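Iltex 200 Screening Kit, hire or buy
Sold by Pumphrey Film Supplies

Back in stock. Everything you need to show a film to a room of people, minus the film. Projector, screen, two speakers, leads, all in one wheeled case. Popular with film clubs, churches, short film makers doing their own premieres.

Seats up to 60 comfortably. More than that and you'll want the bigger kit, ring us.

What's in the case
Jetley projector, HDMI and USB
Pull-up screen, 200 cm wide, stands on its own feet
Two powered speakers with stands
7 metre HDMI lead
Extension reel, gaffer tape, spare remote battery
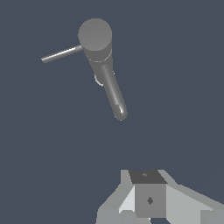 Can I play a film straight from a laptop?
Any laptop with an HDMI socket will do it. Newer ones with only USB-C need an adaptor, which we sell but it isn't in the case.

Setting up
Screen first, then projector, then speakers. Allow half an hour the first time. The feet on the screen twist out and lock, give them a tug before you let go. Speakers go either side of the screen and a bit forward, not behind the audience. Run the long lead down the wall and tape it. Do a sound check with the doors shut as an empty hall is echoey and it will seem louder than it is on the

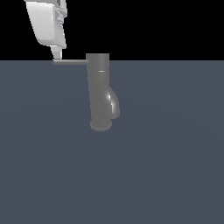
night, once the coats and people are in. Turn it up a notch after they sit down. The volume on the laptop should be at full, then use the knobs on the speakers. Olga Louro ran two shorts evenings with ours last October and had the sound sorted before the first trailer finshed.

Curtains
Draw them. The lamp is decent but it won't beat daylight.

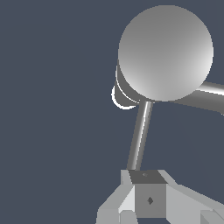

Licences
Not included. If you're showing someone else's film in public you need permission, so ask the distributor or the film maker before you print posters. Your own film, your own business.

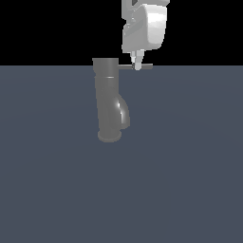
Picture settings are under Menu, then Display. Leave it on Cinema for most things, Bright only if the room won't go dark. Check your blacks before people arrive, using a still with a hard edge in it. If the black looks like dark grey, drop the brightness till it dosen't. Then leave it alone.

Price
700 to buy, delivery extra. For hire rates and dates ask Usha Gounder on the hire desk. Grumine carry case covers sold seperately.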